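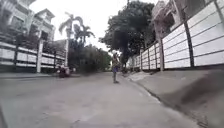 Residential road resurfacing program approved in Mullbridge

2026-09-30

The Mullbridge Public Works Department has approved a program of repairs to concrete roads in the Skirkstead residential district. Work is scheduled to begin in March and will cover 4 streets, including the long section of roadway between Ogunleye Avenue and the district boundary.

The decision follows a condition survey carried out by the department's roads division. Surveyors recorded 239 individual defects in the district, most of them surface cracks, worn joints and older patches that have begun to separate from the surrounding slab. None was classed as an immediate hazard. The division recommended that the work be completed within one budget year to avoid repeated temporary repairs.

"The slabs themselves are in fair condition, and full replacement is not justified at this stage," said Erdal Taşdemir, head of the roads division. "Cracks will be cleaned and sealed, failed patches will be cut out and recast, and joints will be refilled along the whole length of each street."

The contract has been awarded to Zodico, which submitted the lower of 2 bids. Under the terms of the agreement, the contractor must keep one side of the roadway open at all times and must restore access to private driveways by the end of each working day. Newly cast sections will be closed to vehicles until they have reached the strength set out in the contract. Pedestrian access along the sidewalks will be maintained, except where curb sections are being reset.

Residents of the affected streets will receive written notice before crews arrive. Notices will state the dates of work for each block and the hours during which street parking is suspended. Vehicles left in a work area after the posted time may be moved to a nearby street at the owner's expense. Riders of motorcycles and bicycles are asked to reduce speed near open joints and to follow the temporary lane markings.

Imad Aoun, district engineer for Skirkstead, said the program also includes an inspection of drainage inlets along the curb. Inlets found to be blocked will be cleared during the same visit. Repairs to private walls, fences and gates are outside the scope of the contract, and owners remain responsible for trimming hedges and trees that extend over the sidewalk or roadway. The department asks that trimming be completed before the end of the winter.

The program is expected to take 92 working days, allowing for rain. Should the schedule change, revised dates will be posted at the district office and on the department's notice page. Streets will be inspected jointly by the department and the contractor before final payment is released, and any section that does not meet the required standard will be redone at the contractor's cost.

Plans showing the extent of work on each street are available for viewing at the Skirkstead district office during regular business hours. Written comments may be left at the front desk or mailed to the roads division.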